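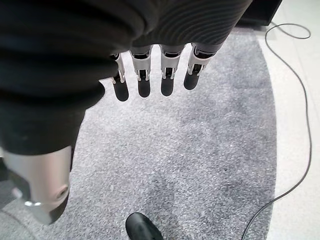
Foto: Archivo Dridby

El archivo sonoro Dridby abre a consulta 600 grabaciones de música electroacústica

Vostham, 25 de enero de 2020. El archivo sonoro Dridby ha puesto a disposición del público la primera parte del fondo Papadakis, compuesta por 600 grabaciones en cinta magnética de bobina abierta. El material comprende piezas electroacústicas, ensayos de estudio, registros de campo y emisiones de radio experimental. Hasta ahora solo podía consultarse mediante petición escrita y con copias en casete de calidad desigual.

La transferencia se ha realizado en el laboratorio de Bruria, empresa especializada en restauración de audio. Las cintas se leyeron a su velocidad original, con ajuste individual del azimut de la cabeza reproductora, y se capturaron a 96 kHz y 24 bits en archivos WAV de formato Broadcast. De cada grabación se conserva un máster sin procesar. Las copias de acceso llevan corrección de nivel y, en los casos de zumbido de red, un filtrado de banda estrecha documentado en la ficha correspondiente.

Pavithra Panicker, responsable de conservación del archivo, indica que 70 cintas presentaban hidrólisis del aglutinante y tuvieron que someterse a un tratamiento térmico controlado antes de la lectura. «El tratamiento da un margen limitado de reproducción. La captura se programó de forma inmediata y en una sola pasada siempre que el estado del soporte lo permitía», señala. Dos bobinas quedan fuera del catálogo por desprendimiento de la capa de óxido y permanecen en depósito a la espera de un nuevo examen.

La catalogación ha corrido a cargo del musicólogo Orestis Tsolakis. Las fichas recogen título, duración, velocidad, configuración de pistas, tipo de cinta y anotaciones manuscritas de las cajas. Cuando la anotación de la caja no coincide con el contenido, la ficha mantiene ambas versiones y señala la discrepancia. Varias piezas para cinta cuadrafónica se ofrecen en sus cuatro canales originales y en una reducción estéreo preparada para la escucha con auriculares.

Según Tsolakis, la parte de mayor interés para la investigación son los ensayos de estudio. «En las obras terminadas el procedimiento queda oculto por el montaje. En los ensayos se oyen los bucles por separado, los cambios de velocidad y las indicaciones verbales entre tomas», explica. Algunas de esas indicaciones se han transcrito y pueden buscarse por texto en el catálogo.

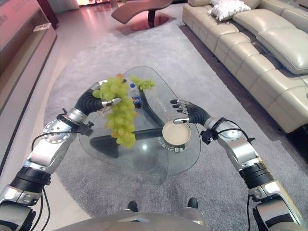 ¿Se pueden descargar las grabaciones?
Las grabaciones se escuchan únicamente en los puestos de la sala de consulta de Vostham. El catálogo y las fichas técnicas son de acceso libre en línea, y los investigadores pueden solicitar fragmentos para citas, sujetos a la autorización de los titulares de derechos.

La sala dispone de dos puestos con auriculares y de una cabina con cuatro altavoces para las piezas multicanal. La cabina se reserva con antelación a través del formulario del archivo, en el que debe constar la signatura de cada grabación solicitada. No se admite la conexión de grabadoras ni de ordenadores personales a los equipos de reproducción.

La segunda parte del fondo, formada por partituras gráficas, esquemas de circuitos y correspondencia, se encuentra en fase de inventario. El archivo no ha fijado fecha para su apertura. Las partituras vinculadas a grabaciones ya disponibles figuran en el catálogo con una referencia provisional, que se sustituirá por la signatura definitiva una vez concluido el inventario.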